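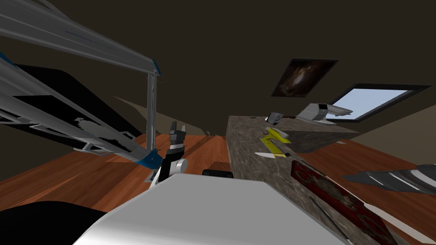 The Meter at Skeveck

Print this story | E-mail to a friend

The bill was for 497 pounds and the house had stood empty most of the winter. Bayu Govindasamy read it again on the bus from Erkton, folded it, and put it back in the folder with his sandwiches.

He had worked for Runent Water since leaving school. He read meters and, when a customer argued, he went out and read them again. Customers argued more in March than in any other month, when the winter bills arrived.

The bus put him down at the bottom of the hill. There was a chapel with its windows boarded, a row of cottages and a lane with grass down the middle. The house was called Saragih, after the family who had built it, and the name was painted on a roof slate propped against the gate. The gate had to be lifted before it would open.

Kurniawati Sembiring was in the front garden in a man's coat, cutting back a rose.

"You're the water," she said.

"Yes."

"I wrote twice."

"I've got both letters here."

She looked at the folder and seemed satisfied that it was thick enough. The house had been her aunt's. The aunt had gone into hospital in the autumn and had not come out, and the place had been shut up until last week. She said all this while she cut, and did not stop for any of it.

The meter was in the lane under an iron lid. Bayu knelt on his bag and got the lid up with a key. The box was full of leaves and brown water, and he baled it with a yoghurt pot he carried for the purpose. When he had wiped the glass he could see the small red wheel going round. It was not going fast, but it was going.

"Have you got a tap on?" he called.

"No."

"Toilet filling?"

She went in to look. He heard her go up the stairs and come down again. No, she said from the door, the toilet was quiet.

He shut off the stopcock inside the front door and went back to the lane. The wheel still turned. So the water was leaving the pipe somewhere between the lane and the house, and whatever the law said about that side of the boundary, it would be her pipe and her bill. He wrote down the reading and the time, which was twenty past two.

"Come in and write it at the table," she said. "You're getting the paper wet."
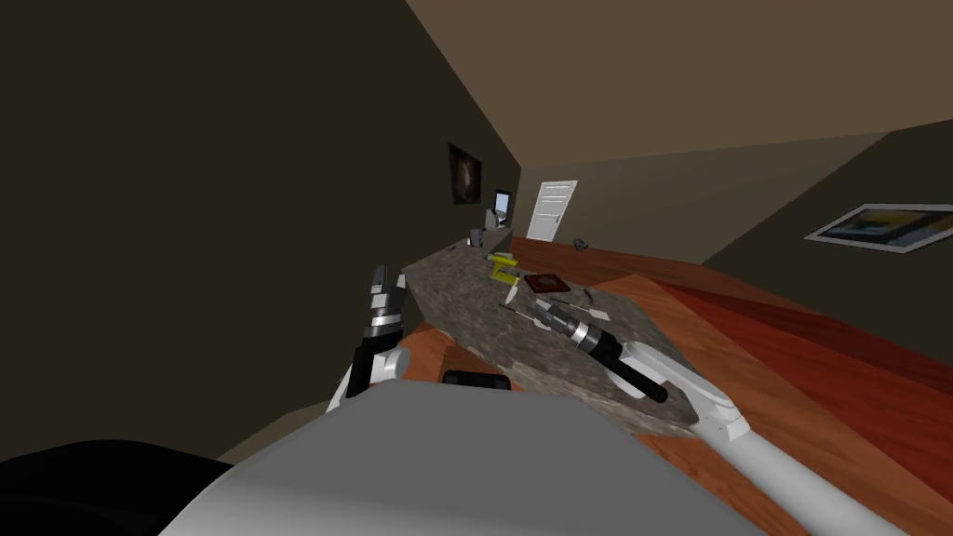

Worktop, with the wall in shadow.

She made tea in a saucepan, as the kettle had gone to a cousin. Bayu explained about the pipe. He had a leaflet for it, with a drawing of a house cut in half and the pipe in two colours, one for the company and one for the customer.

"So I pay for water that went into the ground," she said.

"You can ask for an allowance. One time only. They take your normal use and charge you for that."

"What's my normal use? I've been here a week."

"Your aunt's, then."

She fetched a biscuit tin and took the lid off. Her aunt had kept every bill in order, each with the date of payment on the back in pencil. Bayu had seen people keep bills before, but he had never seen readings as well. On separate slips she had gone out and read the meter herself every Thursday, and written the figure down, and under the figure what she had used the water for. Bath. Sheets. Beans. Bath. Mrs P's dog.

He turned them over one at a time. In the last summer the figures got smaller. The sheets came less often and the beans stopped altogether. In September there was a slip with the reading and nothing under it, and after that there were no more.

"She never said she was ill," said Kurniawati.

"No."

"I rang on Sundays. She told me about the beans."

Bayu drank some of the tea. He would need to take the slips, or copies of them, to show what had been usual. There was no copier nearer than Erkton. He got out his pad and began to write them down by hand, the reading on the left and the date on the right. He left out the uses, and then after the first page he went back and put them in.

It took him until nearly four. The last bus was at ten past. 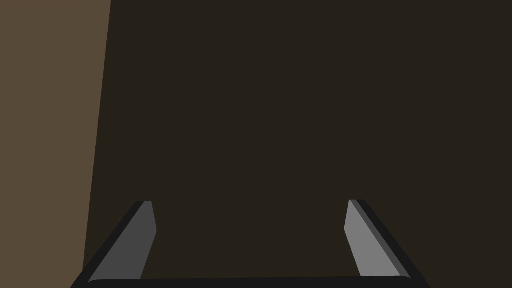 Kurniawati asked whether the pipe had been leaking while her aunt was still alive, and whether it might have shown in the figures if somebody had looked at them properly.

He checked. He went back down the columns with his pencil and did the sums in the margin.

"No," he said. "It's tight right up to the end. It must have gone in the frost."

"She'd have noticed."

"She'd have noticed that week."

She put the slips back in the tin and walked down with him as far as the gate, and held it up while he went through. In the lane he stopped and put the iron lid back on properly, and scraped the leaves off it with the side of his boot.

The bus was late. He ate the second sandwich in the shelter and filled in the form on his knee. Where it asked for evidence of normal use he wrote "customer's own records, weekly, reliable," and where it asked for the customer's name he started to put the aunt's, crossed it out and wrote Sembiring.

Print this story | E-mail to a friend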